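Jallside Textile Guild: members' news

Spring yarn exchange

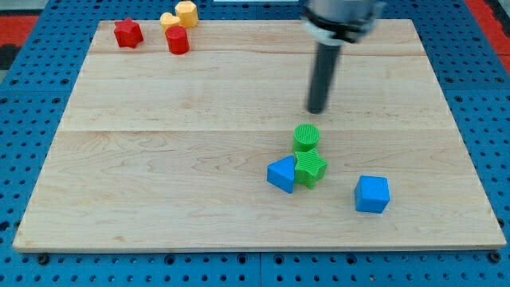

How to take part

Members may now register unused yarn for the exchange, which closes on 26/03/2021. Full skeins and part balls are both welcome, provided the fibre content is marked on the label. Nearly 3000 metres of sock yarn has already been offered — most of it undyed.

Parcels should be addressed to Hanneke Van Rooij at the Guild office. Questions about crochet cotton go to Ruben Bosman.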